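How to Submit a Retrofit Request for Shipboard Equipment

Walix Marine Services
Updated 26/05/2022

Owners and managers who wish to have equipment retrofitted under a Walix framework agreement are asked to follow the procedure below. It applies to turbochargers, ballast water pumps, fuel valves and shaft generators. Requests concerning hull coatings are handled by the Estine office under a separate procedure.

Before you begin

Have the vessel's IMO number, the class certificate and the latest engine running-hours report at hand. For vessels built at the Sezer yard, the as-built drawings are already held on file and need not be sent again. All other drawings should be supplied as PDF files, one drawing per file.

Step 1. Open a request

Log in to the Pikar portal and select "New retrofit." Enter the vessel name exactly as it appears on the certificate of registry. One request may cover up to 40 units of the same type. Where sister vessels are involved, open a request for each vessel and enter the first request number in the "Related" field.

Step 2. Describe the present installation

State the maker, type and serial number of each unit. Give the running hours since the last overhaul. Units with over 500 hours since their last inspection must be accompanied by the inspection report. If a unit has been replaced during the life of the vessel, record the serial number now on the plate and enter the earlier one under "Remarks."

Step 3. Propose a port and a time window

Name a first and a second choice of port. Work during a scheduled dry-docking is preferred, although many units can be exchanged alongside. Requests for the October docking season should reach us at least three months ahead. The window should allow for customs clearance of parts, which the owner's agent arranges.

Step 4. Review the technical offer

The offer lists the parts, the attachment kits, the number of service engineers and the expected duration. Check the foundation dimensions against the vessel's own drawings. Corrections are to be entered in the portal, as changes sent by e-mail are not tracked.

Step 5. Confirm and notify class

Once the offer is signed, the owner notifies the classification society and forwards the reply to the project manager. Fabrication of attachment kits starts when that reply has been received.

After installation

A sea trial record must be uploaded within 40 days. The form is available in the portal under "Closing documents" and is to be signed by the chief engineer. Questions about closing documents may be addressed to Géza Barta, Retrofit Coordination. 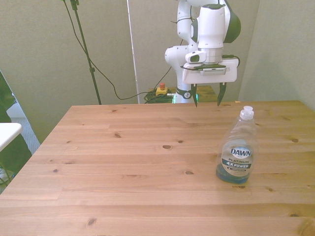 Warranty cover begins on the date the sea trial record is accepted. Claims are entered in the portal under the original request number.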